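We use cookies to remember your basket and to see which pages people leave in a hurry. Manage preferences or carry on.

Data collection / Handheld and wrist-mounted kit

Pivex Grandside Teaching Kit
Two-finger gripper, wrist camera, leader handle and recorder

£1,119 including VAT. Currently shipping in the order the orders came in.

The Grandside is for people who need to show a robot how to do something several hundred times and would like their evenings back afterwards. You hold the leader handle, the arm copies you, and the recorder writes down what the wrist camera saw alongside what the fingers were doing. At the end you have a pile of examples to train on. Whether they are good examples is between you and your patience, but we have tried to remove the excuses that used to be our fault.

Our first teaching kit, the Mustano, was well liked by customers whose work involved wooden blocks. It had a stiff handle, a fast close and a camera set far enough back that you could admire the fingertips from a distance. Blocks forgave all of this. Then people started sending us recordings of laundry, cable, salad and cling film, with covering notes that were polite to begin with.

So the Grandside was built around the awkward stuff. The camera sits close in on the wrist and looks down past the fingers, the trigger on the handle has a long, light travel, and the fingers can be told to close slowly and stop early. Most of our own test sessions are now spent on soft household things at floor level: picking them up, opening them out, putting one inside another. It is hard on the knees and very good for finding faults.

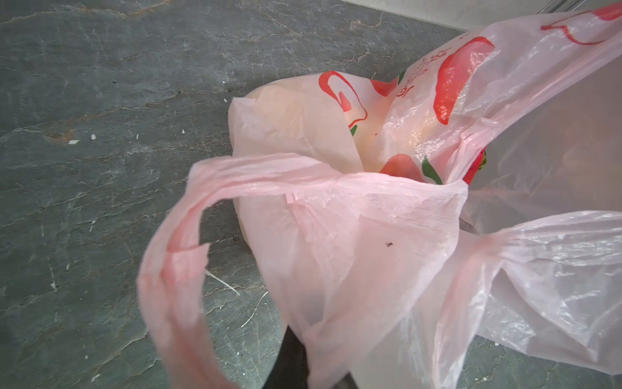 SOFT AND THIN OBJECTS

Carrier bags are the task we get asked about most. A bag has no fixed shape, handles that twist into rope when you aren't looking, and an outside that looks a great deal like its inside. Pale pink plastic lets you see the dark floor through it in one place and turns nearly white in another, and a second bag behind it with red and green printing gives the learning system plenty of bright shapes to get attached to for the wrong reasons. We recommend it highly.

From the wrist you will often lose sight of a fingertip once the plastic drapes over it. Leave those recordings in. Your robot is going to have the same view on the day, and it may as well get used to the idea. The recorder stores the finger opening and motor effort at every step, so there is still something to go on when the picture is mostly bag.

A few habits we have picked up, offered without warranty:

Change the bag before you get good at it. After a run of examples with the same one you start to know its creases, and the model will learn them too. We swap after 40.

Don't tidy the start. If every recording begins with the handles spread nicely apart, you will have trained a robot that needs somebody to come in first and spread the handles.

Keep the fumbles where you recovered. Throw out the ones where you gave up and used your other hand.

Sweep the floor sometimes, but not every time. White flecks on dark stone are part of life, and the system ought to see a few.

Try a different floor as well. Stone with pale veins running across it is a stern test, as thin light lines can look a lot like the edge of a piece of plastic. A plain grey mat is much easier and will make your results look lovely right up until you leave the room with the mat in it.

WHAT'S IN THE CASE

Gripper with two slim black fingers, already fitted
Wrist camera and bracket
Leader handle with trigger and wrist strap
Recorder unit with power supply
6 spare fingertip pads
Cable ties, more than you need
Printed quick-start guide, one sheet, both sides

The arm is not included. The Grandside bolts to the common round flange patterns, and the compatibility list in the downloads section is kept up to date by the same people who answer the phone, which has done wonders for its accuracy. If your arm isn't listed, send us a drawing of the flange and we will tell you whether an adaptor exists, or whether one is about to.

THE RECORDER

One button starts a recording, and the same button stops it. A second button marks the last one as bad, and you will wear the paint off that one first. Recordings are saved as ordinary video with a plain table beside it, so you can open both on any laptop without asking us for a licence. There is no subscription. We looked into having one and found we would have to invent something for it to do.

You can type a short label before each session, such as "pull left handle" or "open bag, put bottle in". Please do. We have a drive in the office holding a whole January of unlabelled work, and it has become a sort of monument.

Batches can be sent straight to Cavalcanti, our sorting software, which lines up the video with the finger data and flags anything with dropped pictures. It also flags recordings in which nothing moves. You would be surprised how many of these one tired person can make after lunch.

KNOWN LIMITATIONS

The fingers will pick up a single layer of thin plastic from a flat floor, though they are happier with a fold. On a very shiny bag you may see reflections that wander about as the wrist turns. The bracket screw works loose if you overtighten it, which sounds wrong and is nevertheless the case: snug is enough. The kit is not waterproof, and salad dressing counts as water.

Bags of shopping with the shopping still in are outside what we support. The gripper can lift them. The bag is generally the one to object.

RETURNS AND GUARANTEE

The guarantee runs for 2 years and covers the motor, camera, handle and recorder. Fingertip pads wear out and are treated as stationery. Unused kits can come back in the original case; used kits can come back too, after a short conversation.

Filed under: Teaching by demonstration, Grippers, Household tasks

Related items
Grandside fingertip pads, pack of 6
Grandside long bracket for top-heavy wrists
Cavalcanti sorting software, single desk
Mustano handle, refurbished (blocks only, please)
Kneeling mat, grey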